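# Second-fix door linings out of plumb on a multi-unit job: who carries the correction?

Posted in Carpentry and Joinery › Contracts and Site Practice 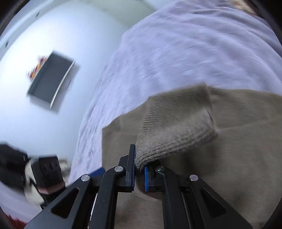 **Glenys Kingi**

We have the second-fix package on a retirement apartment block, working under a main contractor (Comberg). First fix was let to a different carpentry firm, who set the door linings before the plasterers went in and have since left site. My crew started hanging on level 2 and found that a fair number of the linings are not plumb on the hinge side. The worst I have put a level on is 4 mm out over the height of the jamb. Several are also in wind, so the door closes at the head and stands proud at the bottom.

These are fire-rated sets to the apartment entries and ordinary hollow-core doors inside. The linings have been packed and fixed through, the gap behind has been sealed on the entry doors, and the plaster is finished up to the edge. The architraves are not on yet.

Comberg's site manager wants us to "make them work" by planing the doors and packing the hinges, and says it is covered by the attendance clause in our subcontract. The clause says we accept the substrate on commencement unless defects are notified in writing. I emailed photos of the first corridor the morning we found it, but by then we had hung doors in one apartment.

Two things I would like sorted out:

Is planing the fire doors acceptable at all? The door schedule gives a clear opening width of 850 and the leaves are Mendar, supplied pre-lipped.

Have we accepted the substrate for the whole floor by hanging the first few doors?

---

**Thaddäus Auer**

Taking the fire doors first. Do not plane anything until you have the manufacturer's installation instructions and the test or assessment report for that door set in front of you. Most pre-lipped fire leaves carry a stated maximum trim per edge, and it differs between manufacturers and between core types. Some allow none on the head. If you go past the limit, or take more off one edge than is allowed, the leaf is outside its tested configuration and whoever signs the certification schedule has a problem. The tag on the hinge edge is worthless at that point.

Packing hinges on a fire door is a similar question. Cardboard behind the leaf is out. If the report permits packers it will say what material and what thickness.

The other limit is the perimeter gap. A lining in wind will usually give you a compliant gap at one corner and a failed one diagonally opposite, and no amount of planing fixes that. For the entry sets, the linings need to come out and be reset, and the seal behind them redone by whoever is authorised to do it on that job. The internal hollow-core doors are a matter of tolerance and judgement. Check the spec for the plumb tolerance on frames before you argue about millimetres.

On the contract side, I am a carpenter and not a lawyer, but I have been through this on two jobs. What helped was a room-by-room register: door number, plumb on both jambs, head level, wind, gap at four points, and who measured it. Do it before any more doors go on. Send it as a formal notice under whatever clause covers notices. An email to the site manager may or may not count, depending on the wording, so read the definition of "notice" and the address for service – ours had to go to the head office and the emails were disregarded.

As to the apartment you have already hung, record it separately. I would expect an argument over those doors. I would not concede that starting in one apartment is commencement on every opening on the level, particularly if the program releases areas individually. Look for an area handover form.

Price the rectification as a variation and get the direction in writing before doing it.

---

**kyriakidis_joinery**

Had the same thing in June. Pulled the lot and reset them, charged it as a variation, and got paid most of it. Strings and a long level, don't trust a laser on its own. Prop the jambs while the fixings cure if you are using foam, and check the foam is rated.

---

**Glenys Kingi**

Thanks both. There is an area release form and only the one apartment had been signed over to us, so that is useful. The register is underway. I have asked Comberg for the door report and stopped work on the entry sets until it arrives.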